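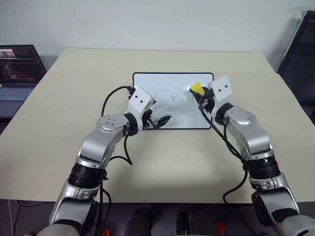

A reader's letter asks why a whiteboard that cleaned perfectly in its first term now keeps a grey shadow of everything written on it, and whether the fault lies with the board, the pen or the cloth. The letter adds that three kinds of spray have been tried and that the third made matters worse.

All of them can be at fault, and they tend to act together. The trade word for the shadow is ghosting. It covers at least two separate problems which look alike from a chair at the back of a room and need different treatment.

## What is in the pen

Dry-wipe ink has four main parts: a fast solvent, usually an alcohol; a pigment; a small amount of resin that holds the pigment together as a film; and a release agent, an oily liquid that hardly evaporates. When the solvent leaves, the release agent stays between the film and the board and stops the resin from gripping. A cloth then lifts the film as flakes and dust.

Permanent ink is much the same mixture with a stronger resin and no release agent. The difference between the two is smaller than most buyers suppose, and it narrows with time. The release agent creeps out of a line that has been left for weeks, and the film that remains behaves more and more like a permanent mark.

Pens stored point upwards give another version of the fault. The pigment settles away from the tip, the line comes out pale, and the writer goes over it twice. Flat storage prevents this.

## Four surfaces

The cheapest boards are faced with melamine, a hard resin pressed on to paper and board. Under a microscope the face has fine pores. These are sealed well enough when new, but wiping wears the surface and opens them, and pigment lodges inside. No spray closes a pore.

Painted steel comes next. The coating is a lacquer, smoother than melamine and harder wearing, though it can be softened by strong solvents. Enamelled steel carries a layer of glass fused to the metal in a furnace, and it resists both scratching and solvents. Toughened glass is similar in use, with the drawback that magnets hold poorly on it unless there is a steel sheet behind.

Simema, a maker of school fittings, tests its boards on a rubbing rig. A line is drawn, left for 16 hours and wiped with a felt pad under a fixed load, and the colour of the panel is read before and after. The cycle is repeated 500 times. In the results it published in June, the melamine panel showed a measurable shadow by cycle 20 and the lacquered panel by cycle 100. The enamelled panel finished the run without a reading above the error of the instrument.

The test has limits. Its pad is clean at every cycle, and classroom pads are seldom clean. A loaded felt spreads pigment and old release agent over the whole face as a thin grey grease. Fresh ink dries on top of this layer and takes hold in patches.

## Residue or wear

The second problem, then, is residue, and it is curable. A simple check separates it from wear. Choose a corner of the board, wipe it with a cloth dampened with isopropyl alcohol, then with clean water, and dry it with a second cloth. If the corner comes up white, the board is dirty and the rest of it can be treated in the same way. If the lines stay, the pigment is below the surface.

The water matters. Many sprays contain detergent or a little oil, and both are left behind unless rinsed. This is the likely answer to the third spray in our reader's letter.

Jokum and Felitz, two long-established board cleaning fluids, differ in this respect. Jokum is mostly alcohol and dries clear. Felitz contains a wax intended to restore slip, and on a worn melamine board it does fill the pores for a time. On enamel it has nothing to fill and simply builds up.

Old marks can often be moved by drawing over them with a fresh dry-wipe pen and wiping at once. The new solvent softens the old resin, and the new release agent gets beneath it. Abrasive creams and melamine foam blocks will shift the same marks, at the cost of gloss that does not return.

## Replacing the face

The Wilczyńska works sells self-adhesive film for covering boards that have failed. The film must go on to a surface free of wax, so a board treated with Felitz needs a full alcohol clean first. Air trapped at a dent will show, and a pen tip will eventually find it and tear the film there. On a flat board with sound edges the repair is cheaper than a new panel, and the old frame and fixings stay on the wall.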